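3.2 Shared supplies and desk habits

Sites: two branch offices, Tornwood and Barredo. Same employer, same supply budget per head. 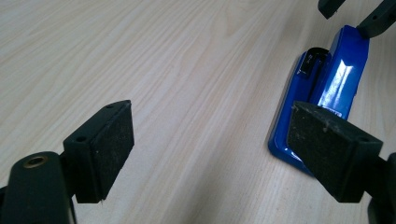 Staff at Tornwood kept their own supplies. Barredo moved to shared shelves in July, one per floor. We asked both groups to log every time they got up to fetch something, for 4 weeks. Returns were decent, 61 people in all, a few logs unusable (blank days, one filled in all at once at the end).

Trips went up at Barredo, no surprise. Less expected: time away from the desk per trip was longer too, and most of the extra was talk. See Figure 2 for trip length by floor. Roughly 800 trips had a note attached, coded by Bugti and then checked against the earlier scheme. "Ran into somone" was the most common note by far.

Limits. Self report only. No log of what the talk was about, so we cant say if it was work. The Barredo third floor also had a printer moved mid-study, which muddies things; results with that floor left out are in the appendix. Pattern holds, weaker.

Figure 2. Median trip length by floor, both sites. Bars show middle half of trips.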